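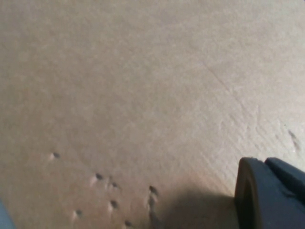
Packaging Waste in Student Housing: Term Project Report

Print this page | E-mail this page
Shares: 15 | Comments: 3

1. Background

Our group looked at how much packaging comes into the Kukdale residence hall and what happens to it afterward. The hall has 297 residents and one recycling room on the ground floor. Most parcels are delivered by Grastomby to the front desk. The hall office says cardboard is the largest part of what gets thrown out, but it had no weights to back this up, so we decided to collect some.

2. Method

We asked residents on two floors to take part, and 25 rooms agreed. Each room kept a log sheet for four weeks, starting on 28th March. For every parcel they wrote down the outer size of the box, the size of the item inside, and where the packaging went. We weighed the contents of the recycling room twice a week on a platform scale lent by the Chuang building.

One problem came up early. Several rooms logged padded envelopes as boxes, and we had to send out a second version of the sheet with a separate column. The first week of envelope data is left out for this reason.

3. Results

Textbooks and small kitchen items had the most empty space in their boxes. Clothing mostly came in bags, which took up less room but were hardly ever recycled. People were unsure whether the bags were accepted — they are not, at least under the current Duvumora collection contract.
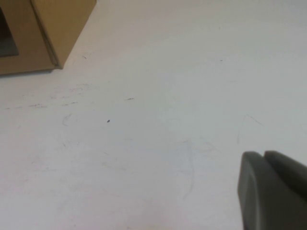
Figure 1. Cardboard box on a white tabletop.

Flattening made a bigger difference than we expected. On days when boxes went in whole, the bins filled before the afternoon pickup and the extra cardboard was moved to general trash. Once it is there, it is not sorted again.

4. Suggestions

We suggest a shelf for reusable boxes next to the front desk and a clear sign about plastic mailers. New bins would cost more than the 3000 dollars the hall has set aside, so we did not include them. A follow-up in July would show whether summer residents follow the same pattern, although the hall is much less full then.

Contact the department | Copyright, student project pages | Back to top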